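Home / Workroom / Tops and Surfaces
Ruddock Butcher-Block Top, Oiled
Sold by Hernetbridge
Item no. 2438-R
In stock — ships in 3 working days

The Ruddock is a solid wood butcher-block top for worktables, packing stations and craft benches. It is supplied without legs or a base and can be set on any flat, level support. The underside is undrilled.

Length: 951 mm
Depth: 800 mm
Edges: square, lightly eased
Finish: food-safe oil, two coats
Supplied with: finishing cloth, care sheet

The top suits light handling work: sorting small goods, filling lidded boxes, folding cloths and towels. Leave clear space behind a container for its lid, and keep folded textiles at the front edge.
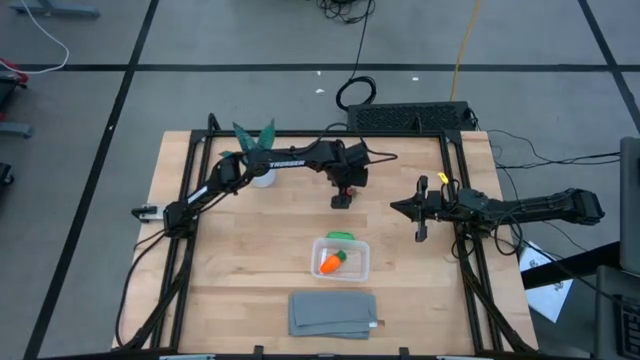

Gizella Dudás writes that her top went dull along the front after a winter of folding damp towels on it, and asks whether the whole surface has to be sanded or only the dull strip.

Only the strip. Sand with the grain using fine paper, wipe off the dust, and apply one thin coat of oil, carrying it a little past the sanded area. Leave overnight before use. A slight difference in color evens out with the next full oiling.

Care
Wipe with a wrung-out cloth and dry at once. Do not leave wet containers or plant pots standing on the surface — use a saucer or mat. Re-oil twice a year, both faces.

Fixing
Use slotted brackets on the long sides so the wood can move across its depth. Screws must not enter more than half the thickness.

Related items
Fanitz clear box with lid
Inix bench oil

Questions about cut sizes: Elin Eynon, trade desk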